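Herngate Neighbors Help Board
Home > Home & Garden > Cleaning > Surfaces

Do magic-eraser type sponges ruin a white table top? Gray marks won't come off
Posted by Jui-lin Huang, Jul 24, 2023
Viewed 2,414 times. 3 replies

I have a white table I bought second-hand from the Salehi furniture outlet in Dunbridge last November. It's the main table in my place, so it gets used for bills, sewing, eating, everything. It has picked up gray scuffs, mostly on one side, and they laugh at dish soap. I've tried dish soap with warm water, an all-purpose spray, and a paste of baking soda that a cousin swears by. The paste did something, but I couldn't tell if it took the mark off or just made the area around it duller.

Everyone online says to use a melamine sponge. Everyone online also says a melamine sponge is sandpaper and will wreck the finish. These can't both be the whole story. I don't know what the top is made of. The outlet had a tag that said "easy care surface" and I consider that to be worth nothing.

I'm also being pushed toward a product called Kevurwood Surface Renewer. The bottle costs $31, which is more than half of what I paid for the table. The seller says it "lifts deep scuffs and restores factory white." I would like to hear from someone who isn't selling it.
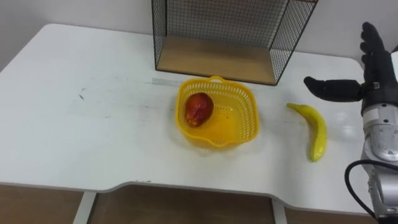 Is a gray scuff usually a scratch in the surface, or something sitting on top of it?
Most of the time it's something sitting on top, as far as I've been able to find out. Rubber feet, metal and cheap plastic all leave a bit of themselves behind when they get dragged. I read that on two different sites, but one of them may have copied the other, so I'd be glad if somebody here confirmed it.

What I want to know:
Does the sponge do real damage, or is that just something people repeat?
Is there anything to try first that doesn't cost $31?
And if I do dull a patch, is there any way back?

Thanks. Please don't tell me to use vinegar on everything.

Jamshid Taheri
Joined the board 13 years ago

You're right to be suspicious of both camps. The sponge is a mild abrasive. It is a stiff foam and it works by scraping, very gently, and the foam wears away as you do it. Whether that matters depends on how hard you press, how long you rub, and how shiny the top is. On a matte top you may never notice. On a glossy top you can get a hazy patch, and the haze shows when light comes in low from a window. People who say "it never hurt mine" usually have matte furniture or haven't looked at it in the evening.

I used to strip and repaint office furniture, so I've seen a lot of these tops. The order I'd go in:

Start with a plain pencil eraser, the white vinyl kind. Rub one mark for half a minute and look. Plenty of rubber scuffs roll up into crumbs and come off. If you've never tried this you'll feel silly and then you'll feel annoyed about the paste.

Next, rubbing alcohol on a soft cloth. Test it first on the underside or the inside of a leg. If color comes off on the cloth, or the spot goes tacky, stop there. That means you have paint or a soft lacquer, and the alcohol is attacking it. If nothing happens after a minute, it should be fine to use on top. Open a window and keep it away from the stove.

Any old tape gets dealt with at the same stage. Peel it back low and slow, almost flat against the surface. Pulling straight up is how you take a chip of finish with it. Alcohol or a dab of cooking oil will soften what's left. If you use oil, wash it off with dish soap or it becomes its own dirt magnet.

Then the melamine sponge, wet and wrung out, with hardly any pressure. Do five or six strokes and wipe and look. Don't scrub in circles on one dot. If you work a slightly bigger area and feather out toward the edges, any change in sheen is much harder to see.
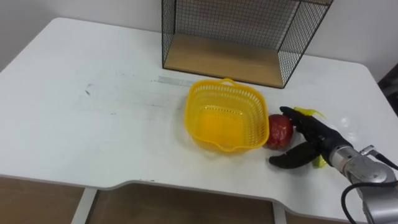
After that you're into polishing, and I'd be careful. A plastic polish or a fine car polish can bring some shine back to a dulled patch on a glossy top. It won't do anything for a matte one except make a shiny spot, and a shiny spot on matte is a lot worse to live with than a scuff. You can't easily go backward from that.

As for grit numbers, somebody will turn up and tell you to wet-sand with 600 paper. I wouldn't, on a table you haven't identified. Many white tops have a thin printed or coated layer, and once you're through it you're looking at whatever is underneath and you now own a painting project.

Put felt pads under anything that sits on there. Lift things instead of sliding them. Check the pads now and then too, as they pick up sand and crumbs and then they're the problem.

Mohammed-Awal Tsikata

just use toothpaste. worked on my counter. white kind not the gel

Reply from Jui-lin Huang: What was your counter made of, and how does it look at an angle?

Reply from Mohammed-Awal Tsikata: no idea its a rental. looks fine to me

Omid Talebi

I bought the Kevurwood stuff, so you don't have to. Mine was the smaller bottle. The directions say to shake well, leave it on for up to ten minutes and buff with a dry cloth. I did one half of a white desk with it and the other half with rubbing alcohol, and my wife, who didn't know which was which, picked the alcohol side as the cleaner one. That's one desk and one wife, so take it for what it is.

It does smell nice, and it leaves a slight gloss that makes the treated part look newer. Mine was gone after a couple of weeks of normal wiping. I suspect the gloss is what people are reviewing. If you read the good reviews, nearly all of them were written the same day the person used it. I'd like to see one from three months later. "Factory white" also means nothing if the top has yellowed, and no bottle is going to fix that.

On the toothpaste, it's an abrasive too, and it varies from brand to brand. I don't see why you'd use a mystery abrasive when the sponge costs less and at least behaves the same each time.

Where I'd disagree with Jamshid a little is the alcohol on any edge or seam. If liquid gets in under an edge strip it can loosen the glue, and then it lifts and catches your sleeve forever. Put it on the cloth, never on the table, and go along the edge with the cloth nearly dry. I had to reglue one corner with contact cement and it has never sat quite right.

Also, some marks are just dents with dirt in them. Run a fingernail across. If the nail catches, you can clean the dirt out and it'll look lighter, but you'll still see it from some angles. I'd stop there and put a placemat on it.

Jui-lin Huang

Update for whoever finds this later. Eraser took off most of the small ones, which I did not believe until I did it. Alcohol test under the table was fine, no color on the cloth. The longest streak got lighter with alcohol but is still there. Nail doesn't catch. I'm going to try the sponge on it this weekend with the light on low pressure setting, meaning my left hand. Not buying the bottle.

Jamshid Taheri

Left hand is a good idea. Stop while you can still see a little of it and look again the next day in daylight.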